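Idthorpe Clothing Reuse Project
Interim progress report to the Skitargate Fund
Submitted by Ruth Paucar, Project Manager
4 Aug 2023

Grant period to date

The Fund awarded the project $2000 toward the cost of fitting out a sorting and folding room at Idthorpe and preparing donated clothing for release to partner agencies. This report covers the period from the opening of the room to the close of the last intake. Spending remains within the approved budget, and no change to the budget lines is requested.

A total of 463 garments have been received, checked and entered in the register. Items suitable for release are folded to a common size and held by category until a partner agency places a request. Garments that need mending are set aside and recorded separately.

Work at the tables follows the written procedure approved in June. Each garment is laid flat, inspected at the cuffs, collar and hem, and then folded. Đạt Khổng, who supervises the folding work, has revised the procedure once, adding a step for checking seams under the arms.
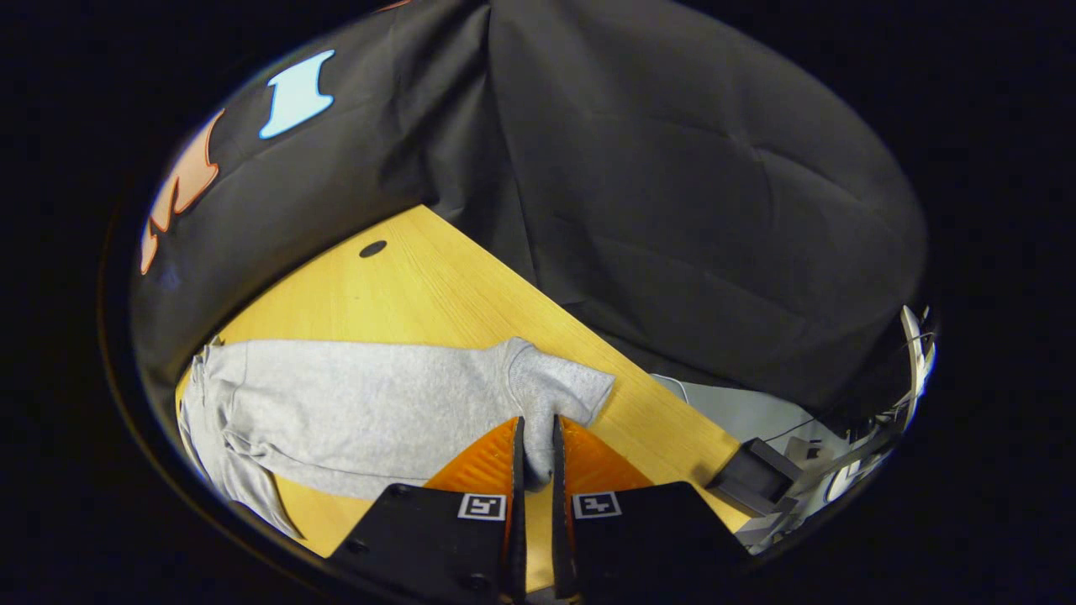
CATEGORY 3: SWEATSHIRTS AND KNITWEAR

Sweatshirts continue to take more time than any other category. The sleeves must be drawn out and smoothed before the body can be folded, and a soft knit tends to bunch if it is handled too quickly. The gray sweatshirt on the wooden tabletop has one long sleeve extended, with gathers still in the body of the garment. Staff are asked to work these out by hand before making the first fold.

The black fabric hung behind the table carries cutout shapes in light blue and peach-orange. It will stay in place for the remainder of the grant period.

Two matters are outstanding in this category. The shelving ordered from Kinnunen has been delivered but has not yet been assembled, and finished knitwear is being stored in lidded bins in the meantime. The size labels supplied by Ollow did not hold on heavier fabric, and a replacement set has been requested at no charge to the grant.

Next period

The project plans to add 5 folding sessions before the final report and to complete the shelving. An itemized statement of expenses will be sent under separate cover. Questions about the register may be addressed to Ruth Paucar at the project office.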